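Hand-held gripper kit from Ruleo: our review after 27 sessions

Reviewed by Azadeh Alipour
February 4, 2022

I've been wanting to write this one up for a while, and I kept putting it off because we kept finding new things to do with the kit. We have two pairs of these in the lab now (the second pair came in August, after everybody got tired of waiting for a turn) and I think I finally know them well enough to say something useful.

Quick background for anyone shopping. You hold one gripper in each hand, you do a chore with them, and the cameras and tracking cubes record what your hands did. Those recordings become the examples your policy learns from. Before this we collected everything by teleoperating our arm, which I still like for certain jobs, but a good hour at the teleop desk got us 5 clean demonstrations of a two-handed task. Five! With the Ruleo grippers my best day so far is 144, and I went home at a normal time.

What you get is a left gripper, a right gripper, a set of marker cubes, a head strap, cables, and a printed card with the calibration steps. Setup took me most of a morning the first time. The calibration itself is quick, but the card skips a step (you have to restart the recorder after you enter the cube sizes, or it keeps the defaults) and I lost a good while to that. Once I'd worked it out I wrote it on the card in marker pen.

The task we've been using as our yardstick is the kitchen one: plate, vegetable, microwave. It sounds silly until you try to teach it. The plate wants to be held level, the door is a different kind of motion from everything else, and the vegetable rolls. I picked it on purpose because it needs both hands doing different things.
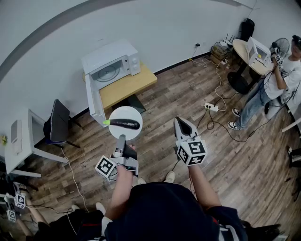

Plate in the left gripper, right one free, microwave door already down.

The fingers are my favorite part. There's a textured mesh on the inner faces, and it gives just enough that you can hold a smooth round thing without squeezing the life out of it. I tried them on eggs, a tape roll, a glass jar, a sponge and a bunch of keys. Keys were the only real failure, and I'd fail a lot of grippers on keys. Thin flat things lying on a table are hard too — you end up sliding them to the edge, and then your model learns to slide everything to the edge. Mine did, anyway. It was kind of charming.

Comfort is better than I expected from something this bulky. The weight sits over your wrist, and after the first session I felt it in my forearms, but by the third or fourth I'd stopped noticing. Fereshteh Farahani has smaller hands than mine and found the trigger a stretch, so she wraps a strip of foam around the handle and swears by it. Ruleo should just put a foam sleeve in the box.

Working side by side is where I got really excited. We run more than one person at a time in the same room, each with their own cubes, and as long as every cube has its own ID the tracker keeps them apart. I did not believe this would work! You do have to plan where people stand. If somebody walks between you and your task halfway through, that take is going in the bin, and you'll want a simple rule about who crosses when. Mind the cables as well. I'd pay extra for a wireless version.

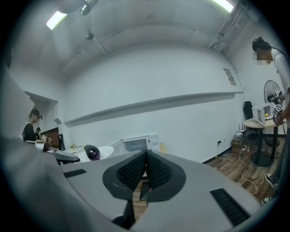
Tamara Nistor writes: We bought the same kit last fall and I agree on the speed, but I'd warn people about quantity. Our first batch was 80 takes by one very careful person, and the policy only worked if the plate started exactly where she liked it. We had much better luck with fewer takes from more people. Also, do you keep the fumbled ones?

Good question, and yes, I keep them if the person recovers. A dropped item that gets picked up again is worth having. A dropped item followed by somebody laughing and putting the gripper down is not. And I completely agree about mixing people. We rotate now, and we move the plate, the table and the object between takes, even when it feels fussy.

On to the camera. The wide lens on each gripper sees a lot, with the fingers always in view, and for reaching into tight places it's wonderful. Cabinets, shelves, appliances, boxes, all the spots where a camera on the ceiling is no help whatsoever.
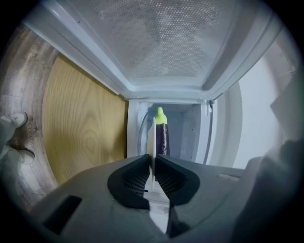
Exposure was the thing I worried about most with white interiors, and I've settled on locking it before each session and leaving it alone. Auto exposure hunts every time you go from the room into something bright, and the training crops come out flickery. The setting is two menus deep, under the tracking options of all places.

The software is fine. It records, it syncs, it exports. The replay viewer is lovely for spotting bad takes early, and I now go through the first few of every session before doing any more. I've twice caught a loose cube that way. Export is slow on long sessions, so start it before lunch. If you use Nolex for labeling, the files go straight in without any converting. Afshin Arabzadeh had to write a small script to get them into Golestani, and he's happy to share it if you leave a comment.

A few smaller gripes. The cubes pick up fingerprints, and smudges on the pattern cost you tracking, so keep a cloth handy. The head strap slips if you have long hair. The carry case doesn't fit the grippers with the cubes mounted, which means recalibrating every time you take them anywhere.

Would I buy it again? We did buy it again! If your tasks need two hands and ordinary household objects, and you have a few patient people to rotate through, I think you'll have a great time with it. If you only need single-arm pick and place, teleop may do you fine and you can spend the money on a better arm.

Next up I'm trying the pair on folding dish towels, and I'll post the numbers once I have enough takes to train on.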